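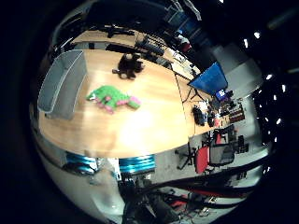

A shaker card is a greeting card with a small window full of loose things that rattle. It costs more to mail, it takes most of an evening, and the person who gets it will shake it for longer than they will spend reading your message. I make a lot of them. This one is a square birthday card for a small nephew, with a circle window and a scalloped frame, and I picked the colors the lazy way, by copying a toy. The green plush on the table has bright green fuzz with pink on its feet and belly, so the card is bright green with pink trim. If you can't choose a palette, find a stuffed animal. Somebody at a toy company was paid to get it right.

What you need

White cardstock for the base, 100 lb if you have it
Green cardstock for the front panel
Pink cardstock for the frame
Clear acetate (packaging from a box of cookies is fine, if you wipe it)
Foam tape, the white kind, in strips
A 2-inch circle punch or die
A larger scalloped circle die
Double-sided tape and a little liquid glue
Sequins, seed beads, whatever you vacuumed around last time
An anti-static pouch, or a dryer sheet

My sequins are the Korero mix in pink and lime. The bag says 2,000 pieces. You will use a teaspoon of them and find the rest in your socks until December.

Step 1. Make the base

Cut a strip of white cardstock, score it across the middle, and fold it so you end up with a 4-inch square. Run a bone folder down the crease. The back of a spoon works too, and is easier to locate. Set the base aside where you won't put a mug on it.

Step 2. Cut the window

Cut the green panel slightly smaller than the base so a thin white border shows. Punch your circle a little above center. Dead center looks as if it has slid downhill, and you also want room underneath for the greeting.

Stamp the greeting now. I know people who stamp at the end, over a finished shaker, on a surface with a hollow in the middle of it. They are braver than I am, and their cards say "HAPP BIR DAY."

Step 3. Add the acetate

Cut a square of acetate that overlaps the hole on all sides. Run double-sided tape around the back of the window, close to the opening but not peeking into it, and press the acetate down. Hold it by the edges. Fingerprints on the inside are permanent, and you will notice the exact moment they become permanent, which is in step 6.

Step 4. Build the wall

Flip the panel face down and put foam tape around the window. The goal is a closed wall with no gaps. Sequins are flat and patient and will get through anything you leave open.

Straight strips around a round window leave you a square well with corners where the filling goes to hide. I cut the tape into thin lengths and bend them around the circle instead, snipping the outside edge every so often so it curves. Butt the ends together hard. Then put a few extra pieces of foam at the corners of the panel so the whole thing sits level.

Use two layers of foam if you're adding beads. Sequins on their own are happy with one.

Step 5. Kill the static

Rub the anti-static pouch over the inside of the acetate and all along the inner edge of the foam. Leave the liner on the top of the tape while you do this. Powder on the sticky side makes it less sticky, and you've just spent a while on that wall.
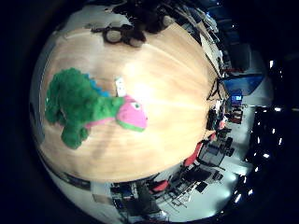 Snædís Hjaltadóttir wrote to say that her filling still sticks to the window no matter how much powder she uses, and could it be the glitter. It could. Fine glitter clings to everything and then turns the acetate gray, like a snow globe of a parking lot. Leave it out and go with chunkier pieces. She also asked about cornstarch as a substitute for the pouch. A very light dab on a soft brush does the job, and if you overdo it, wipe it back with a dry cloth.

Step 6. Fill and close

Keep the panel face down. Spoon the filling into the well, up to 2 teaspoons, and stop before you want to. An overstuffed shaker doesn't shake. It just sits there looking like trail mix.

Peel the liners off with tweezers. Hold the card base above the panel, line up one edge, and lower it. You get a single try. If you want a backing that isn't plain white, glue a circle of patterned paper to the base first; I used a Hositz scrap with tiny leaves on it.

Press along the foam, turn the card over, and shake. If something falls out, there is a gap, and a thread of liquid glue along the outside of the wall will usually fix it.

Step 7. Frame it

Cut the pink scalloped circle, then cut the 2-inch circle out of its middle so you have a ring. Glue it around the window on the front. This hides a wobbly punch edge and any tape that crept into view. Mine hides both.

Mailing

It's thick and it's square, so expect to pay extra on two counts. Take it to the counter and let them measure it. A scrap of cardstock laid over the window inside the envelope keeps the beads from denting the acetate on the way.

Leftover rings and circles go in a jar. I'm told they are useful for other projects. The jar is full, and I have started a second jar.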